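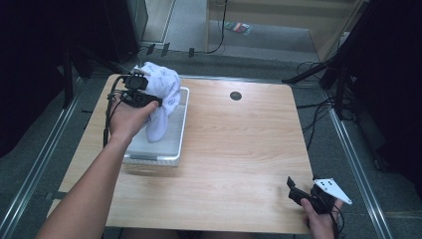 The Plan You Already Paid For

October 27, 2019

In September I bought a dishwasher, and before I could get my card back into my wallet I had been asked three times if I wanted to protect it. First by the salesman, then by the woman at the register, then by the little screen where I was supposed to sign. The screen had a large green button for yes. The no was in gray type underneath, and it said "I accept the risk."

I accept the risk! Of a dishwasher.

I have been grumpy about extended warranties for years, mostly in private, and I want to lay out why, in part to see if the complaint holds up once it's written down. The plan I was offered was sold under the name Prostell and cost $92. It ran for 60 months. The first year of that overlapped with the manufacturer's own warranty, so for a fifth of the time I would have been paying to be covered for something I was already covered for. When I pointed this out, the salesman told me the plan was "more comprehensive." I asked in what way. He said it had a phone number.

He was a nice man and I don't blame him. The store, a branch of Unnithan out on the Irnton road, had a chart taped up behind the register with first names down the side and stars next to them. I would bet you the stars were not for selling dishwashers. There isn't much money in a dishwasher. There's plenty in a folded sheet of paper that most customers will put in a drawer and forget.

People forget, and they forget for reasons the seller can predict. You buy the plan in the store, when the thing is new and you're a little nervous about what you've spent. You need the plan years later, when the receipt has faded, you may have moved, and the company handling claims may have changed its name. I went through our own kitchen drawer and found four of these papers. Two were for appliances we no longer owned. One was for a vacuum cleaner that broke while the plan was in force, and we replaced it with our own money, since neither of us remembered there was a plan.

I also did something I don't recommend, and added up what our household has spent on this kind of thing since we got married. Appliances, phones, a couch, two laptops, a treadmill. I had most of the card statements and guessed low on the rest. It came to $2,592. Against that, we have had one claim paid, for a cracked phone screen, and there was a deductible.

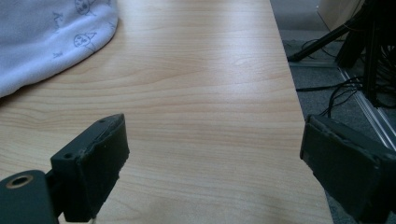
You're leaving out peace of mind, a reader wrote the last time I brought this up in a column. She had bought a plan on her refrigerator and never used it, and she considered the money well spent. She has two small kids and a job with shifts that change every week, and she liked knowing that one item on the long list of things that might go wrong had been dealt with.

I've thought about that letter a good deal. I don't think she's foolish. Plain insurance works the same way; I pay for fire coverage every year and have never once felt cheated that the house didn't burn. But a house fire would ruin me. A refrigerator would annoy me. The whole point of insurance is to spread out a loss you couldn't take on your own, and the further you get from that kind of loss the worse the deal tends to be, as somebody has to pay for the phone lines and the paperwork and the stars on the chart.

And I'd question where the worry came from. I walked into that store without a single fear about dishwashers. By the time I left I'd been told about circuit boards, pump motors, hard water, and a neighbor of the salesman's whose machine flooded the downstairs hall. (Flood damage to the hall, I later read, isn't covered.) If a business hands you a worry and then sells you relief from it a minute later, I think you're allowed to be suspicious of both.

There's an odd message in it, too. The same man who spent twenty minutes telling me how well this machine was built then spent five telling me how likely it was to break. I'd like to know which speech he believes. If the makers are as proud as the brochure says, let them stand behind the thing for the full five years and put the cost in the price, where I can see it and compare it with the next one over.

I did try reading the contract. Normal wear isn't covered, and neither is misuse, and between those two I had trouble thinking of what could happen to a dishwasher. Cosmetic parts are out. The racks are out, apparently because they're cosmetic. Repairs are capped at the purchase price, less whatever has been paid already, and the company can choose to send store credit in place of a repair. The plan can be transferred to a new owner for a fee, by mail.

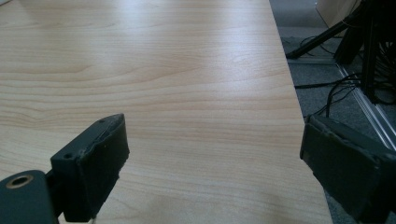
What about people who really can't cover the repair? That came from a commenter in Prirnska, under an earlier version of this piece, and it's the best objection I've had. He wrote that telling people to put the money in savings is easy advice from someone with savings. If the washer dies and there's no cash, the choice is a credit card or the laundromat, and the plan at least gets you a washer.

He's right that I had skated past it. I'd still say that a household with no cushion is the one that can least afford to buy a bad deal over and over. The same $92 in a coffee can covers the washer or the car or the dentist, and the coffee can has no exclusions. But I know the coffee can gets raided. Ours did. A rule I've come to like is to skip the plan on anything that would cost less than $1,000 to replace, and above that, to go home and read the terms first, as you can often buy the plan weeks later. They don't mention that at the register. I only learned it from page six.

I'd like to see a few small changes, none of them very exciting. Print the share of plan money that gets paid out in claims on the front page. Start the clock on the day the manufacturer's warranty ends. Send the customer a reminder once a year that the plan exists. I suspect the last one would do the most harm to the business, and I'd take that as a fair sign of how the business works.

As for the dishwasher, it's been fine. It's a bit loud on the long cycle. Unnithan has mailed me twice since the purchase to say that my chance to add coverage is about to end, and the second letter had a later deadline than the first.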